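Wet lab notebook 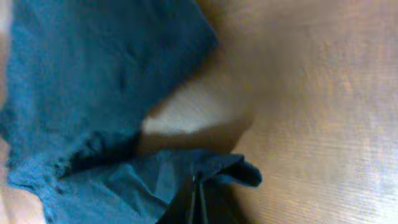 Blue cloth on a light wooden surface.

A wet lab notebook is the running record kept by a student or research team while it carries out experiments with living cells, DNA or proteins. It states what was done, in what order, with which materials and by whom. In team projects in synthetic biology it also serves as the source for the final report and for the methods pages published with it.

Contents

An entry normally opens with the day and the names of the people at the bench. The procedure follows, either written out in full or given as a reference to a numbered protocol, with any change noted beside the step it affects. Volumes, incubation times and temperatures are entered as measured, even where they match the protocol. Gel photographs and plate counts are attached to the entry or stored separately under the same label.

Failed runs are kept. A transformation that gave no colonies is recorded in the same form as one that worked, together with the controls.

Formats

Paper notebooks are bound, with numbered pages, and are written in ink. Errors are struck through with a single line so that the original remains legible. Electronic notebooks save each version of an entry and mark it with the time of the change. Many teams use both — paper at the bench, electronic for sharing — and copy entries across at the end of the day.

The Eltness layout

The Eltness layout was drawn up by Iman Fahmy for a summer program at the Katsaros teaching laboratory. It divides each page into 2 columns, the left for the planned step and the right for the step as performed. Entries are limited to 30 lines. A later revision by Azadeh Ansari added a box for strain and plasmid names and a signature line for a second reader, to be completed by Sunday of the same week.

Storage

Completed notebooks stay with the host laboratory. Copies may be taken by team members when the project ends, usually without the pages that list primer orders and supplier accounts.

See also

Laboratory protocol
Plasmid map
Dry lab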